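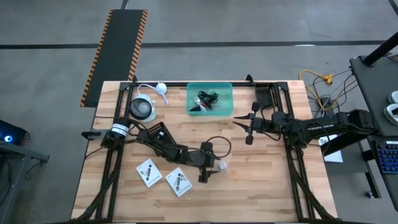
Zweiarmplatz, Kabelaufgabe. Im Bild die grünliche Schale mit dem schwarzen Kabel und zwei der Anweisungskarten.

Werkstattbuch Nultholm, Dezember, Eintrag A. Gasser
3 Kommentare · 17 mal geteilt

Vormittags Teleoperation, nachmittags Teleoperation, dazwischen Kaffee. Ziel für die Kabelaufgabe sind 699 brauchbare Episoden, der Zähler steht seit heute bei 70. Wer rechnen kann, möge es bitte leise tun.

Aufgabe unverändert: Kabel aus der Schale nehmen, auf die Platte legen, Schale nicht umwerfen. Der letzte Teil stand ursprünglich nicht in der Anweisung. Zakhar hat ihn ergänzt, nachdem ich in drei Episoden hintereinander gezeigt hatte, wie man eine Schale umwirft, und zwar sehr konsistent. Als Datensatz für Schalenumwerfen wären wir konkurrenzfähig.

Verworfen: 37 Episoden. Fast alle wegen Zögerns über dem Kabel. Der Bediener überlegt, die Arme stehen, und das Modell lernt brav, dass vor jedem Griff eine Andacht gehört. Neue Regel von Levchenko: Pause über zwei Sekunden, Episode weg. Gilt auch für Levchenko.

Zum linken Arm: Im Handgelenk spüre ich beim Drehen wieder ein leichtes Ruckeln. Nullpunkt neu gesetzt, danach besser, gegen 15 Uhr wieder wie vorher. Ticket bei Diltus ist offen. Antwort bisher: ob wir neu gestartet hätten. Ja. Haben wir.

Startpositionen bitte wirklich variieren. Ich habe die Aufnahmen von gestern durchgesehen, und die Schale steht praktisch immer am selben Fleck. So lernt das Ding eine Tischkoordinate auswendig und hält das für Kabelkunde. Vorschlag: vor jedem Block würfeln, Würfel liegt bei mir in der Schublade.
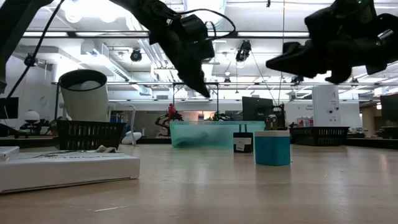
Foto: Z. Levchenko / Werkstatt Nultholm

Zweite Aufgabe, Sortieren in die Drahtkörbe. Netzteil und Becher sind als Objekte zugelassen, der Rest nach Liste. Das Netzteil mit den Stiften nach oben ist gemein zu greifen, also genau richtig — die leichten Fälle haben wir zur Genüge. Becher nur am Rand anfassen, sonst rutscht er weg und man fährt ihm hinterher wie einem Huhn.

Benennung: Holzer will pro Episode einen freien Satz statt der Kürzel. Meinetwegen. Aber »Ding in Korb« ist kein Satz, auch wenn es stimmt. Zakhar schreibt dafür halbe Romane. Irgendwo dazwischen, bitte.

Offen:
– Export nach Kinavthorpe, Zeitstempel der beiden Arme vorher abgleichen
– Greiferbacken links prüfen
– Episoden ohne Satz nachtragen (meine, ich weiß)

Kontakt · © Werkstatt Nultholm · Nach oben
Diese Seite verwendet Cookies. Einverstanden / Einstellungen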